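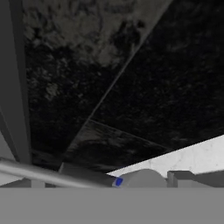 Two nights in Tarnstead and one very long walk

So I finally did the coast path! Or a bit of it, anyway. I'd been saying I would since last September, when Vandana came back with sunburnt ears and a phone full of cliffs and would not stop going on about the pasties. I booked it in a fit of enthusiasm one evening and then spent three weeks hoping it would rain so I could cancel.

It didn't rain. I got the slow train, the one that stops everywhere, and had a table to myself until the last few stations, when a family got on with two dogs and a kite that wouldn't fold up. The line runs right along the estuary for the final stretch, so sit on the left if you can. I sat on the right like an idiot and looked at a lot of hedges.

Tarnstead itself is smaller than I'd pictured. One proper street, a harbour, a church up a hill that nearly finished me off, and a chip shop with a queue outside it at half past four in the afternoon. I was staying at a guest house run by Ravindra Jaiswal and his sister, right at the top of the town (of course), in a room with a sloping ceiling and a window you could see the sea from if you stood on the bed. I did stand on the bed. It was 80 pounds a night with breakfast, which I thought was very fair for the coast, and the breakfast had both eggs and a sort of spiced potato thing that I've been trying to make at home ever since. Mine goes soggy.

The walk

The plan was Tarnstead to Getlow along the cliffs, lunch at Getlow, then the bus back. Ravindra drew me a map on the back of a laundry list and told me to ignore the signpost at the second stile as someone had turned it round years ago. I was grateful for that about an hour later when I met a couple coming up out of a bramble patch looking furious.

The first part is easy, all short grass and sheep, and I was feeling very pleased with myself. Then you get to Skirno Head. There are 300 steps cut into the side of it (there's a sign at the bottom telling you so, as if that helps) and they're all different heights. I stopped a lot. I pretended to be looking at birds. A man called Nipon, who was doing the whole path end to end with a rucksack the size of a fridge, overtook me and then very kindly waited at the top with a bag of dried mango. We walked together for a couple of miles after that. He'd started in the north a fortnight before and had got through two pairs of socks a day, and he had strong opinions on blister plasters, all of which I have now adopted.

The view from the top though! I don't really know how to write about views. You could see the lighthouse, and past that a long line of pale water where the sandbank is, and there was a smell of coconut off the gorse that I'd always thought people were making up. I ate the rest of his mango. I did offer him half my flapjack.

Getting down the other side was worse than getting up, at least on the knees. Next time I'm taking sticks. Vandana told me to take sticks, so she'll enjoy reading this.

Lunch, and missing the bus

Getlow is barely a village, but there's a café in the old lifeboat shed and I had crab on toast and two pots of tea. I'd have had three if I'd known about the bus. The timetable online said twenty past two. The timetable on the stop said ten past. The bus, according to the woman in the café, comes when Sushil feels like it, and he had felt like it at five past.

The next one was nearly two hours off, so I went and sat on the slipway with my boots off and my feet in the water, and had probably the best part of the whole trip. I read four chapters of a book I've been carrying about since Christmas. A small boy showed me a crab in a bucket, then a different crab, then the first crab again.

Sushil turned up in the end and was lovely, and dropped me at the bottom of the guest house road even though there isn't a stop.

If you're thinking of going

Take cash for the bus. Book the guest house early if you want the room with the window, and ask for the potatoes. The path is muddy below the church even when it's dry everywhere else, so wear proper boots. The chip shop shuts at seven and I mean seven, I was there at two minutes past and had crisps for dinner.

I'm looking at the stretch south of Getlow for the spring. Hok-lam says he'll come if there are fewer steps. I haven't checked yet.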